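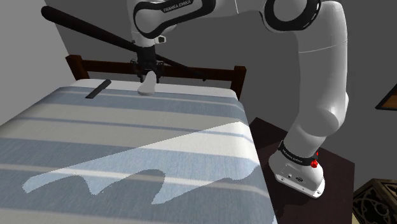

Rosalind Tapp
Second eleven scorer, Bitcombe Cricket Club

I have been scoring for the seconds long enough now that people have stopped asking whether I play. I did play, a bit, in the days when the women's side could get eleven together if somebody's niece was down for the weekend, but my knees settled the matter and I moved into the box with a flask and a cushion. I have been very happy there. It smells of creosote and old teabags, the window sticks unless you lift it first and then push, and from the left-hand chair you can see the whole ground apart from third man, who is behind the roller.

What I want to write about today is the winter job, which has only just finished (in May, so you can see how well I kept to the timetable). Last autumn I offered to go through the old scorebooks and put together a proper list of club records, and I said it quite lightly, over a plate of sandwiches, thinking it would take me to Christmas.

The books live in a trunk under the stairs at the pavilion. Some are lovely. There is a run of green cloth ones with a ribbon, kept by somebody with a fountain pen and beautiful sevens, and I could have read those all day. Then there are the ones in biro, and the ones in pencil, and one very trying season done in what I think must be eyeliner. One book has been rained on from the inside, if you see what I mean, with the ink gone to little blue flowers all across the bowling analysis. I got most of it back by working from the batting side and taking away, which is slow but rather satisfying, like doing a crossword from the answers.

The thing everybody wanted to know was the batting. We have always said at Bitcombe that one man, and only one, has made 1,000 runs in a season for the club. It's on the honours board in gold paint and it comes up in every speech at the dinner. So of course I began there, and I added up his summer three times on three different evenings, and I'm pleased to tell you that he did it. He got there in the last match, away at Madside, with a scruffy little 66 that included a dropped catch and a good many byes that the Madside scorer seems to have been kind about. I have left it exactly as it stands in the book. If a scorer wrote it down as runs on the day then runs it is, and I'm not going to sit in my kitchen all these years later and start taking them away from people.

The highest score was more of a surprise. The board says 139, against Madside again, and so it was, but the book has a note down the margin in tiny writing that says "should be 143, see lunch". I have looked at lunch. I've looked at the overs before lunch and the overs after it, and I cannot find a missing boundary anywhere, unless it was hit while both scorers were in the queue for the quiche. The board is staying as it is!

I did have a grumble or two along the way. For three seasons the club used Stovura, the scoring program on the laptop, and stopped keeping a paper book altogether. I've nothing against Stovura, I use it myself now on a Saturday alongside the pencil and it does the bowling figures quicker than I can sharpen the thing. But the laptop it was on went to the tip, and what we have left from those summers is a folder of printed scorecards with the fall of wickets missing and the second innings on the back of the first, upside down. So there's a gap in my partnerships list and I've put a dash there. If you played in those years and kept your own diary, please, please get in touch, I will come to you, I'll bring cake.

Fielding I found the most touching, oddly. We never had a board for catches. Wicketkeepers stand there for twenty summers with their fingers going purple and all they get is a pint. Well, we have one keeper who passed 100 dismissals without ever being told, and I had the great pleasure of telling him by the bike rack. He went quite pink and said he thought he'd dropped more than that, and I had to say that I don't have a column for those.

The full list is pinned up inside the pavilion door, and there's a copy in the box as well, in a plastic wallet, on the nail next to the bell. I've kept the Koech Cup matches on a page of their own, as they're shorter games and it didn't seem fair to put them in with the rest. Corrections are welcome but please write them on the sheet of lined paper underneath and don't put them straight onto the list, as has already happened once, in green.

We have Madside at home next, two o'clock start. I have new pencils and somebody has promised to look at the window.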